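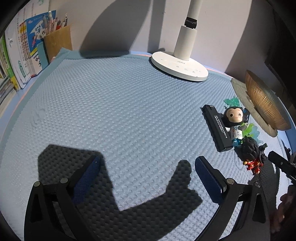 I don't mind the machine, I mind finding out about it from the new floor plan. One of my students read that line to the class last spring. It came from a packer at the Nyberg plant in Trarnodcombe, posted under a local news story, and the room went quiet for a second. Then everybody started talking at once, which is pretty much what I want from an opening chapter!

Chapter 4
When the Work Moves Over

I spent my first years out of school at Stelomberg, sorting returned goods by hand (toys, stationery, small lamps, you name it). There were 12 of us on the late shift. We had opinions about everything, especially about how to pick things up. You learned to get your fingers under a flat box, or to grab an odd-shaped toy by its middle so it didn't roll away from you. I never thought of any of that as knowledge. It was just what my hands did while I talked about dinner.

When the sorting cell went in, the engineers asked us to show them those moves, and it was very strange to slow down and do it on purpose. Two fingers that open and close can manage a lot, but they don't shift a grip halfway the way a person does without thinking. So we spent seven weeks picking things up for people with laptops. I liked it more than I expected to, and I also went home some nights wondering what I was helping with.

Hang on to that mixed feeling, because you'll meet it again all through this chapter. Most people I've talked to at workplaces like mine aren't simply for or against the new equipment. They want to know who picks the hours now, who gets called at 3 a.m. when the line jams, and whether the person who knows how to clear it gets paid for knowing.

We'll start with tasks and leave job titles for later. A job like mine was a bundle of maybe a couple dozen small tasks, and the cell took over only some of them. What was left got rearranged. There was less lifting and more watching, and watching turned out to be tiring in a way my back never warned me about.

After that we'll go through the Premthorpe survey, with its 2,572 replies from warehouse and packing staff. Look hard at the questions about training before you get to the ones about pay. The last section is on how changes get announced, and the packer's comment comes back there.

Before you read on, write down one thing your hands do at work or at home that you've never had to explain to anybody. Keep the note. You'll need it for the exercise in Section 4.2.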